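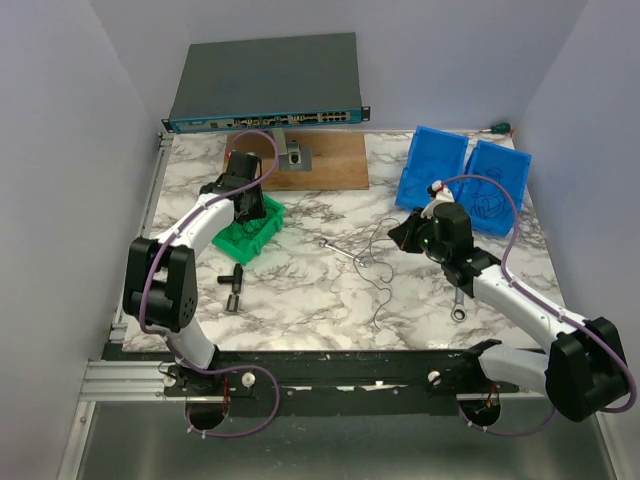 Call for contributors: essays on small cinemas and the people who ran them

Flisten Press is preparing a book of essays about neighborhood cinemas in East Africa from the years when film prints still traveled by bus. We are looking for 8 writers. You don't need to be a university person. Former projectionists, ticket sellers, students and people who simply went every Saturday are all welcome to send us a proposal.

The editors are Nyokabi Muriithi and Josphat Muriithi. Our earlier book, Nastia, was about hand-painted film posters and had 183 pages. The new one will be longer, and we want it to have more voices in it.

We are interested in these subjects:

Programming and audience taste
Censorship and how managers lived with it
Women in the audience and behind the counter
Projection, sound and repair work
Cinemas which became churches, shops or storage 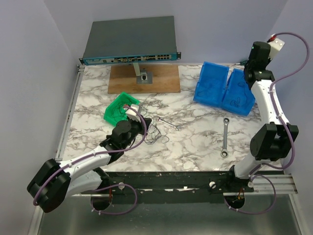
Essays on the technical side of cinema are the ones we receive least, and we would like to change this. A projection room was a place of work, and its equipment deserves the same attention as the films. You may also write about what came later, when halls changed to digital files. A network switch with its row of ports, set above a plain wooden board, can be a good beginning for an essay, if you tell us what the job became for the person who once threaded the reels.

Please send a proposal of one page and a short note about yourself. If you have interviews or old programs — even incomplete ones — mention them. Proposals may be in English or Swahili. The finished essays will be due in May, and each writer works with one editor through 2 rounds of comments.
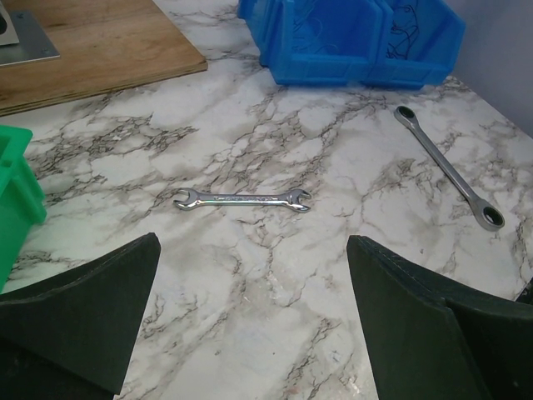 Two wrenches on a marble-patterned countertop.

Each contributor receives a fixed fee and 2 printed copies. Writers keep the right to publish their essay again after 13 months. For essays in Swahili, the translation is made by Tutell and paid by us.

Write to Nyokabi Muriithi at Flisten Press, Mohamedi House, with the word "Cinemas" in the subject line. We answer every proposal, but please be patient with us.

Posted March 4, 2021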